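Wrist camera re-localisation from tape cross: result and a question about the error

Forum: Mobile manipulation > Calibration and localisation
9 replies

kestrel_ohm
Posted in September

Good evening to all. I want to share a result from our lab and ask for opinions, because two of my colleagues read the same numbers in opposite ways.

The task is simple. Our mobile base drives to a work station, and its position error after stopping is too large for the arm to start directly. Many people put a printed fiducial at the station. We wanted to avoid this, as the printed markers get dirty and must be replaced, and each one has to be registered. So we tried blue tape only: two strips, crossing, laid by hand. The wrist camera looks down from close above, we fit a line to each strip, and the crossing gives us x and y. The direction of the strips gives the yaw.

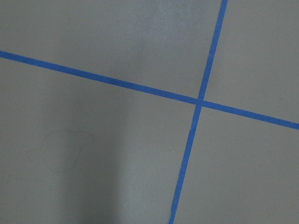

The fit is done in three steps. First a colour threshold in HSV, quite wide. Then we take both edges of each strip separately and fit a line to each edge with RANSAC, and the centre line is the mean of the two. Finally the crossing is computed from the centre lines, never from the small overlapped square, which changes its shade when the light changes.

We did 643 approaches with the Uritz base. In 284 of them the lights were on one side only, to make shadows and reflections on the grey surface. The median position error was nearly the same in both groups. The yaw error was clearly worse in the one-sided group, and this is what I do not understand. If the light disturbs the edges, I would expect both to suffer.

flange_and_co
Do you assume the two strips are at 90 degrees? If so, that is your yaw error. Tape laid by hand is never square.

kestrel_ohm
No, we do not assume it. The angle between the strips is measured one time at registration and stored. The two yaw estimates are then averaged.

flange_and_co
Averaged with equal weight? Then one bad strip pulls the whole result. The position is safer because the crossing lies well inside the view and both lines are supported on each side of it. A small rotation of a line around a point near the crossing moves the crossing very little, but it goes fully into your yaw. I do not see a mystery.

mudlark7
I disagree a bit with flange. A rotation like this needs the edge errors to be different at the two ends of the strip. A shadow across the whole strip shifts everything together. What does happen in our cell is that the tape edge is wavy, and the side light makes a small shadow where the tape lifts. Then the threshold takes the shadow on one end as tape. Press the strips down with a roller and test again before you touch the weights.

kestrel_ohm
This is a good point. One of our strips has small nicks and some waviness in the part below the crossing, and a few spots there look lighter, perhaps it is lifted a little. I did not consider it because RANSAC should throw these points away.

mudlark7
It throws away outliers, yes. If half of the edge is shifted by two pixels they are not outliers, they are a second opinion.

tessel_b
I must ask the unpopular question. Why not a fiducial? We use the Dimitriou boards under a clear cover and they have been in place since we installed them. With tape you have a symmetric mark too, so how do you know which quadrant you are in?

kestrel_ohm
The base odometry is never wrong by more than a few degrees at the stop, so the quadrant is known. I agree that for a factory the board is better. For us the stations move often, and a student can lay a new cross in a minute and register it.

tessel_b
Fair for a lab. I would still not call it a replacement in the title of a paper, though. It is a replacement when the prior is good.

kestrel_ohm
You are right, I will change this sentence in the draft.

An update for those who follow. I repeated 60 approaches with one-sided light after pressing both strips down firmly, same software. The yaw error went down, but it did not reach the level of the even light. Then I weighted each strip by its residual, as follows from the remark of flange, and on the same recordings the rest of the difference became small enough that I cannot separate it from noise. So both of you have a part of it. Next I will lay new tape from Flostar, which is more matte, and leave the weights as they are now. The fitting code will go to the Cesari repository when I have cleaned the comments, which are at present in two languages.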